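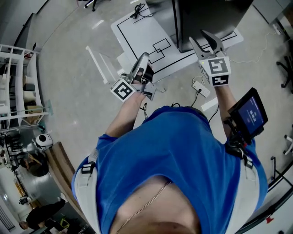 According to the users at Stidport, the grippers stop recording in the middle of a task and the display goes on counting, so the operator learns of the fault only at the end. We received the same report from Divavley in May. This section explains what to do.

7. Loss of tracking or frozen gripper

7.1 Signs of the fault

The timer on the harness display continues, but the opening value of one gripper stays at the same number. In the log you find the message "marker lost" or "no width data". Sometimes both messages come together. In this case treat the cable first.

7.2 Stop the session

CAUTION: Do not pull a cable while the harness is on your shoulders. The bracket can turn and hit the chin.

1. Release both grippers and put them on the mat, with the fingers open.
2. Press Stop on the display and wait until the timer goes back to zero.
3. Ask a second person to hold the bracket. Open the buckle and take off the harness.
4. Switch off the power strip.

7.3 Check the cable

1. Follow the cable from the bracket down to the plug. Look for a sharp bend or a broken cover.
2. Push the plug in until it clicks. Posine plugs made before revision 2 have no click; for these, tighten the ring by hand.
3. If the cover is broken, replace the complete cable. Do not repair it with tape.

Note: A cable on the floor must not cross the place where the operator stands. In one case an operator stepped back on it and the plug was torn out of the bracket.

7.4 Check the marker cube

1. Clean every face with a dry cloth.
2. Try to turn the cube with two fingers. If it moves, tighten the screw and repeat the calibration (section 5).
3. Do not exchange the left and right cubes. The patterns are different, and the software will mirror the hands without any warning.

7.5 Start again

Switch on the power strip, wait 16 seconds, and put on the harness. Open and close each gripper slowly. The value must go from 0 to nearly 1000. If it does not, send the log to Koutsoukos service and mark the gripper "do not use".

Recordings made after the first error message must be deleted.

Comments (3)

mat_r
Step 7.3 solved it for us, the ring was not tight.

Stidport lab 2
Can the display please give a sound when the marker is lost? We lost a whole morning of recordings.

pelle
Same here with the swapped cubes. Put that warning at the top of the section.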